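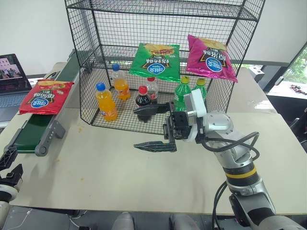
Snacks and the long winter

2021-01-18

I gave up chips for the new year, which puts me in the company of everyone else on earth, and lasted until the 8th. I would like it noted that the 8th is a whole week longer than last time.

The trouble began with the apartment. When you work from the kitchen, as I have since last March, the commute to the pantry is two steps, and I've taken that commute more times than I ever took the bus. My old office had a vending machine on a different floor, and it ate dollar bills. I used to complain about it. I now think that machine was the best diet plan I ever had.

So in December I downloaded an app called Judarora, which promised to make me "mindful." You log what you eat and it shows you a small plant. Eat well and the plant perks up. My plant spent most of its life lying on its side. On the evening of the 8th I logged a family-size bag of Brivisora paprika ridges, 1,225 calories, and under "who did you share this with?" there was no button for what had happened. I picked "friends." The plant died anyway.

I have tried substitutes. Kale chips taste like something you'd rake. Rice cakes are fine if you put enough peanut butter on them, and then you've just eaten a lot of peanut butter. Somebody on a forum swore by frozen grapes, so I bought a bag of grapes and put them in the freezer, where they still are, behind the peas, if anyone wants them.

What did help, a little, was buying worse chips. The grocery store on Vukumlow Street carries a house brand that is mostly air and regret, and I find I can stop after a handful. The good ones I can't stop eating until I'm tipping the bag up to get the dust. I've read that the food companies have whole labs working on this – the crunch, the salt, the way the thing disappears on your tongue so your brain forgets it was there. I believe it. I have a college degree and I am losing to a potato.

My other idea was the tin. My grandmother had a De Graaf cookie tin that held sewing stuff, like every cookie tin of its kind, and I have it now. I took out the thread and put in the chips, on the theory that a lid would slow me down. It does, by up to 24 seconds. It also makes a terrific clang that can be heard in the next apartment, so the neighbors are now part of the program whether they like it or not.

I restarted the app this morning. New plant, clean slate. It asked me to set a goal and I put down "fewer," and it said that wasn't a number.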